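Questions I get asked a lot (updated 2020-08-31)

I'm Leilani Dvorak, and I act. Mostly web series, a few films, one very long-running ad for cooking oil that my aunts still bring up. My inbox keeps filling with the same questions, so I've put the answers in one place. If yours isn't on here, use the contact form!

Will there be a second season of Vulter?
Yes! We've got the scripts for all of it and I've read them twice. Shooting is planned for October, if everyone can travel by then. I can't tell you whether Mira leaves the island, so please stop asking my brother – he doesn't know either.

How did you get the part?
I auditioned for a different one. I read for the sister, went home, and three weeks later they called me back to try Mira. I had 2 scenes to learn overnight and I mangled the second one, but the director liked that I kept going.

Did you really cut your own hair for Jilport?
I did, on camera, in one take. We had a wig standing by in case I chickened out. It took me a year to grow it back and I'd still do it again (my mother would rather I didn't).

Is it harder for women to get good parts on streaming shows?
I can only speak for myself. I get sent a lot more scripts than I did five years ago, and plenty of them still have me crying in a kitchen while someone else solves the problem. The good ones have usually had a woman in the writers' room. I ask about that now before I say yes, which my agent used to find embarrassing and now does for me.

Where can I watch your older stuff?
Wojcik is the one people have trouble finding. It's a short, 30 minutes long, and it only pops up at festivals. Clikico was a web series with 3 seasons, all free to watch on the show's own page. The sound in the first season is rough, so turn on the captions.

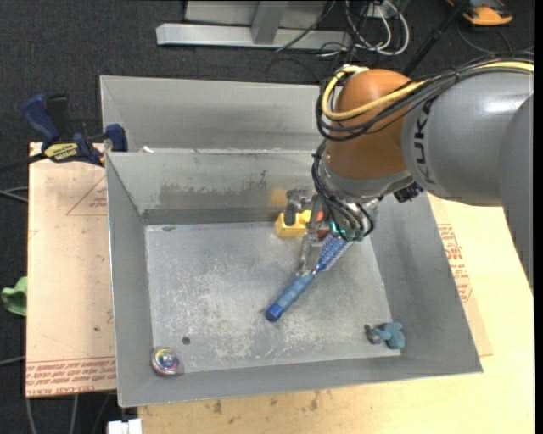
Do you read the comments?
I used to read every single one. Then one night I counted 318 under a trailer and realized I could only remember the four mean ones, so I handed my password to a friend for a month. These days I look on the first day and then leave it alone.

I want to act but I don't live near a big city. Any advice?
Do plays wherever you are, even tiny ones. Learn to tape yourself well: face a window, put the phone at eye level, get a reader who won't overact. And please don't pay anyone who promises you an audition – I lost two months' rent that way when I was nineteen.

Can I send you a script?
Sorry, no. They have to go through my agent, and the address is on the contact page. Letters and drawings are very welcome at the same address, and I do answer them, just slowly.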